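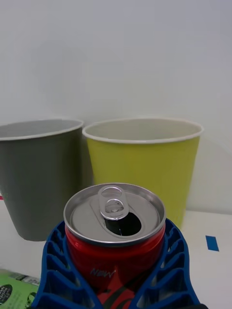 ## 6.3 Changing and Checking the Gripper Fingers

Inspect both fingers after every 200 hours of sorting work, and replace them as a pair at 2775 hours. Use only ribbed fingers supplied by Renthorpe for the Lukex sorting cell.

1. Open the gripper fully and move the arm to the service position.
2. Press the stop button and wait 15 seconds.
3. Bend each finger gently by hand. Look for splits where the ribs meet the outer wall.
4. If either finger is split, remove both base screws and pull the finger straight off.
5. Seat the new finger until it clicks, then refit the screws. Do not use thread glue.
6. Wipe the wrist camera window with a dry cloth.
7. Release the stop button and run 20 open-close cycles with nothing in the grip.
8. Run a test pick with an empty beverage can. The can must stay upright and the wall must not dent.

**CAUTION:** Keep hands clear of the fingers during steps 7 and 8.

**Note:** If the can tilts, check that both fingers are seated to the same depth - a gap at one base is the usual cause. If the wall dents, lower the grip force by one level and repeat step 8.

Record the change in the cell log. For bin positions, see Section 6.4.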